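4.　訃報における遺族名の記載順と加筆の過程

4.1　対象と手続き

本節では、Tulleyとその周辺地区で公開された訃報62件を対象に、遺族名の記載順がどのように決められ、公開後にどのように書き換えられたかを検討する。対象としたのは、訃報掲載サイトClaliseckに登録され、同時に地域紙Flustierの紙面にも載ったものである。片方の媒体だけに掲載された訃報は、文面の比較ができないため除外した。名前を伏せた告知や、葬儀の日時だけを伝える短い告知も含めていない。

文面の収集は2019年8月に終えた。Claliseckでは掲載後も依頼者が文面を直すことができ、修正前の版も閲覧用に残されている。紙面のほうは印刷後に変わることがないので、紙面の文面を基準とし、サイト上の最終版との差を拾った。句読点や綴りの訂正は差として扱わず、人名の追加、削除、位置の移動、続柄を示す語の変更を対象とした。

文面の分析と並行して、訃報の作成に関わった11名に聞き取りを行った。内訳は依頼者である遺族と、文面の受付を担当した者である。聞き取りは各人の都合に合わせて対面または電話で行い、手元に残っている下書きがあれば見せてもらった。下書きの多くは封筒の裏や手帳の切れ端に書かれており、線で消された名前がそのまま読めるものもあった。氏名の掲載については、本人から書面で同意を得た場合に限り実名とした。

葬儀社Tedescoでは、遺族が受付時に記入する用紙の書式も参照させてもらった。用紙には故人の氏名、生没年月日、出生地、配偶者、子、孫、兄弟姉妹の欄がこの順に並び、末尾に自由記入欄がある。受付担当者は用紙の内容を文章に起こし、遺族に読み上げて確認を取る。読み上げは電話で行われることが多く、その場で順番が入れ替わることも珍しくない。
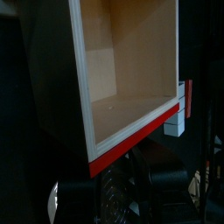

用紙の欄の順番に名前を入れていくだけなら楽だが、母の場合はそれでは済まなかった、とBláthnaid Noonanは振り返った。二度目の結婚で迎えた子どもたちを「子」の欄に書くのか自由記入欄に書くのかで、姉と意見が分かれたという。結局、欄の区別をやめて全員を年齢順に並べ、続柄は書かなかった。掲載の翌朝、親戚の一人から電話があり、どの人が実の子なのか読んでもわからないと言われたが、直すつもりはないと答えたそうである。

続柄を書かないという選択は、ほかの訃報にも見られた。ただし理由は一様ではない。再婚家族であることを目立たせたくないという場合もあれば、字数を減らして掲載料を抑えるためという場合もあり、文面だけからその別を判断することはできない。先行する分析では続柄の省略を家族観の変化に結びつけることがあるが、少なくとも本資料に関しては、その読みをそのまま当てはめることは控えたい。

4.2　二つの順序

遺族名の並べ方には、大きく見て2つの順序がある。一つは続柄による順序で、配偶者、子、孫、兄弟姉妹と、用紙の欄に沿って進む。もう一つは故人の生涯に沿った順序で、出生地と両親から始まり、就学、就職、結婚を経て、その時々に関わりのあった人の名が現れる。前者は紙面に多く、後者はサイト上の長い文面に多い。紙面では行数で料金が決まるため、生涯の記述に割く余地が少ないことが背景にあると考えられる。

もっとも、どちらか一方だけで書かれた訃報はむしろ少ない。68歳で亡くなったある男性の訃報では、前半が生涯に沿って進み、港の倉庫で働いた時期の同僚の名まで挙げられていたが、結婚の記述に入ったところで妻の名が出ると、そこから先は子、子の配偶者、孫という続柄の順に切り替わっていた。両親の名は冒頭に一度出たあと、末尾の「先立った者」の一文でもう一度繰り返されている。受付担当者はこの重複に気づいていたが、遺族が読み上げの際に何も言わなかったので残したと話した。

図4　交差する二本のワイヤー

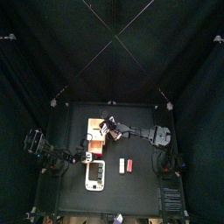 配偶者の名は、二つの順序のどちらから見ても欠かせない位置にある。生涯の記述では結婚という出来事の相手として現れ、続柄の記述では遺族の筆頭として現れる。両者の関係は、図4で黒っぽい布の壁を背に二本の細いワイヤーがX字に交わっている様子を思い浮かべるとわかりやすい。それぞれの線は別の隅へ向かって延びており、重なるのは交点だけである。訃報の文面でも、配偶者の名を境に一方の順序から他方へ移る例が最も多く、子の名や職場の名を境に移る例はまれであった。配偶者のいない故人の場合には移る場所が定まらず、生涯の記述がいったん終わり、改行してから「遺族は」と書き起こす形が目立った。

改行を挟む形は、読み手にとって見つけやすいという利点をもつ。Flustierの読者欄には、訃報を読むときは末尾の遺族名から先に見るという投書が載ったことがある。知人の親が亡くなったかどうかを確かめるには、故人の名よりも子の名のほうが手がかりになるからである。既婚の子の姓が親と異なる場合にはとくにそうで、旧姓を括弧に入れて添える書き方は、紙面でもサイトでも広く使われていた。

一方で、旧姓の記載を避けてほしいという依頼もあった。離婚後に姓を戻していない娘について、括弧内にどの姓を書くべきか家族の間で決まらず、名だけを並べることにしたという例である。このとき兄弟の姓もすべて省かれ、孫の名も同じ書き方に揃えられた。一人についての判断が、全員の表記を変えたことになる。

4.3　公開後の書き換え

サイト上の最終版と紙面とを比べると、差の大半は人名の追加であった。追加された名は孫の配偶者、長く同居した交際相手、介護にあたった隣人などで、いずれも用紙に専用の欄がない。自由記入欄に書くことはできるが、受付の時点では思い至らず、紙面を見た親族から指摘されて加えたという経緯が繰り返し語られた。

追加された名が置かれる位置には偏りがある。孫の配偶者は、該当する孫の名の直後に括弧で入る。交際相手の名は、配偶者に当たる位置に置かれる場合と、兄弟姉妹のあとに「親しい友人」として置かれる場合とに分かれた。隣人の名はほぼ必ず末尾の謝辞に入り、病院や施設の職員への謝意と同じ文に収められる。謝辞の文はもともと定型の度合いが高く、名前を一つ足しても前後を書き直す必要がない。受付担当者が追加の依頼を受けたとき、まず謝辞に入れることを勧めるのもそのためである。

名前の削除はごく少ない。確認できたのは、存命の人が「先立った者」に含まれていた誤りを直したものと、本人からの申し出によるものである。後者では、Tedescoの受付が遺族に連絡し、遺族の了解を得てから消している。消したあとの文面には何の断りもなく、紙面を見ていない読者には変更があったことはわからない。

位置の移動は、追加や削除よりも交渉に時間がかかっていた。名前はすでに載っているので、誤りとは言いにくいからである。ある依頼では、故人の兄が弟よりあとに書かれていたことについて、兄の家族から申し入れがあった。依頼者は、故人と行き来のあった順に書いたと説明したが、最終的には年齢順に改めた。下書きを見ると、最初は年齢順で書かれ、矢印で入れ替えられたあと、元に戻すかどうか迷った跡が残っていた。

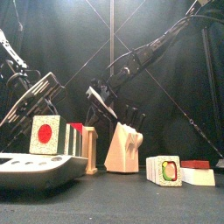

一度印刷された順番は、サイトでいくら直しても家族の中では元の順番のまま覚えられている、というのがMorenike Ogundipeの意見である。父の訃報では紙面で叔母の名が末尾になり、サイトでは翌日のうちに直したが、叔母が切り抜いて取ってあるのは紙面のほうだという。墓参りのときに今でもその話が出るので、もし次に書くことがあれば、先に紙面の文を叔母に見せる、とも述べた。

紙面の切り抜きを保存しているという話は、ほかの聞き取りでも出た。聖書や家計簿に挟む、写真帳の最後の頁に貼る、葬儀の式次第と一緒に箱に入れるなど、保管の仕方はさまざまである。サイトの最終版を印刷して保存している人もいたが、紙面の切り抜きと差し替えた人はおらず、両方を重ねて持っていた。その結果、一つの家に順番の異なる二つの文面が残ることになる。

Kieran Fahyの手元には、さらに別の文面があった。葬儀の席で読み上げるために紙面の文を書き写し、長い文を短く切ったもので、遺族名は続柄ごとにまとめられ、孫については「孫たち」とだけ書かれている。聞き手の多くが孫の顔を知っているので、名を読む必要はないと考えたという。ところが式のあとで孫の一人から、自分の名が呼ばれなかったと言われ、会食の挨拶で改めて全員の名を読んだ。この読み上げ原稿は本節の集計に含めていない。読み上げのための文面をどう扱うかは資料の性格に関わる問題であり、次節で弔辞と合わせて取り上げる。

なお、サイトには閲覧者が書き込めるお悔やみ欄があり、そこに遺族名の誤りを指摘する書き込みがなされることもある。Claliseckの管理者は、誤りの指摘と判断した書き込みを非公開にしたうえで依頼者に転送している。転送後に文面が直された場合、その書き込みは公開に戻されない。したがって、公開されているお悔やみ欄だけを見て、書き換えのきっかけを推定することはできない。本調査で経緯を確認できたのは、依頼者が転送された連絡を保存していた場合に限られる。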